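Chapter 4
When the Machine Joins the Workshop

30 Aug 2025
By Unai Rivas

In this chapter we visit a workplace where the change is still young. Villalobos is a small company which makes lettered cards and signs by brush. It has 8 employees. In June it began to use a two-armed robot, called Ita by the staff, for practice sheets and simple orders.

Before Ita, each writer prepared the brush, wrote the sheet and hung the brush again. Now these tasks are divided. Emiliano Sepúlveda, who has written by hand for 30 years, spends his mornings choosing papers and correcting the path of the strokes on a screen. He told me that he misses the writing, but his wrist has less pain. He also said that the younger workers ask him more questions than before, and this he likes.

The dipping of the brush was the hardest part to agree on. A writer feels in the fingers how much the bristles have taken. The robot must receive this knowledge as depth, angle and time, and somebody must put it into words first. The staff needed up to 145 trials before they accepted the settings.

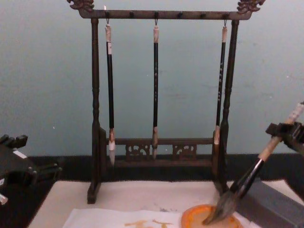
4.1 Who Owns the Skill?

When a worker explains his skill to a machine, the company keeps the explanation. Is it then still his? At Villalobos the question came up when the pay was discussed again, and the two sides did not agree. We begin with the position of the writers.

Shares: 30 | Comments: 4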